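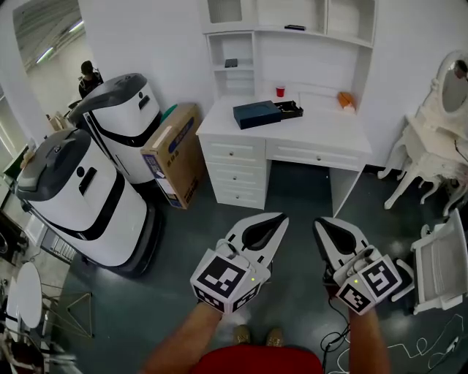

Theano Petridis
Desks and Small Furniture, Holloway

The Olel desk with hutch
Item 2655

I've had my eye on this one for our range for ages! It's a white desk with three small drawers down the left, one wide drawer over the knee space, and a hutch on top with open shelves. Little round knobs on the left-hand drawers (I love those). I keep pens and chargers in the wide drawer and leave the narrow compartment on the left of the hutch for mail, so the top stays free for a tray and a cup of something.

It comes in 2 boxes, desk and hutch. Put the desk where you want it first, then lift the hutch on with a friend.

Price: $547 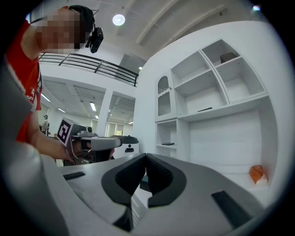
Baltasar Barrientos wrote in to ask whether the hutch can be left off, and yes, it can. He's using his on a low shelf unit instead and says it holds cookbooks just fine.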